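# Solow 14 Bench Conveyor 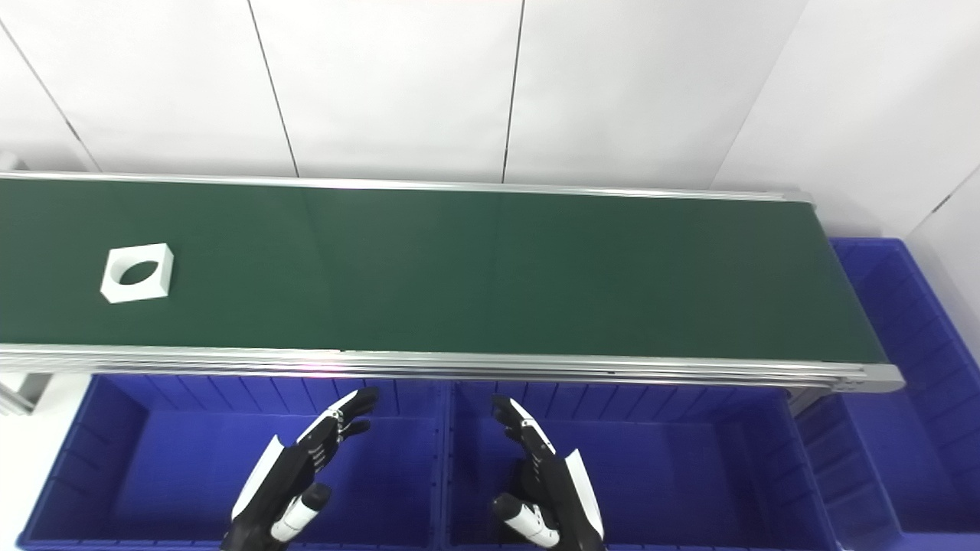

*Green belt, aluminum side rails, silver end roller housing.*

I've been selling small shop equipment for a good while now, and the Solow 14 is the one I end up talking people into most often (or out of, if all they need is a longer table!). It's a belt conveyor for little workshops – candle makers, soap people, anybody who packs orders at a bench and is sick of walking trays from one end of the room to the other.

The 14 in the name is the belt width in inches. I get asked that a lot, and no, it doesn't come in a narrower size. If you need skinny, look at the Mesier, which I also carry, though it's a noisier thing and I wouldn't want it next to a phone.

## What you get

- Conveyor, fully assembled, belt already tensioned
- Drive motor with speed dial
- 10 ft power cord
- Two hex keys and a spare belt lacing pin
- Printed manual (the English part starts on page 7)

Legs are separate. I know, I know. Most of my customers set it right on a bench they already own, so I'd rather not charge everyone for them. The Tinari folding legs fit without drilling and they're $169 a pair.

## A few things I've learned from running one

Let it warm up in winter. My shop gets chilly and the belt is stiff for the first few minutes, so I switch it on at the lowest speed and go make coffee.

Tracking is the part new owners worry over. If the belt starts creeping to one side, give the adjuster screw on that side a quarter turn and then WAIT. Let it go around a bunch of times before you touch it again. I've had units sent back as "defective" that just needed somebody to leave them alone for a bit.

Clean it with dish soap and a damp rag. Please don't use solvent on it – I did that to my first one and the surface went tacky and stayed that way.

The grooves in the side rail take standard slide-in nuts, so you can hang guides, a lamp or a little shelf off it. I keep my tape gun on mine.

## Shipping and returns

It ships in one long box by freight, and you'll want a second person at the door. Orders usually leave my shop within 7 days. Returns are fine for 30 days if it's clean and you still have the box.

Belts in the old Hägglund size are back in stock too, for those of you still running the earlier model. I had none from April until last month, sorry about that! Just put "old size" in the order notes and I'll send the right one.

*Page updated Dec 2, 2025*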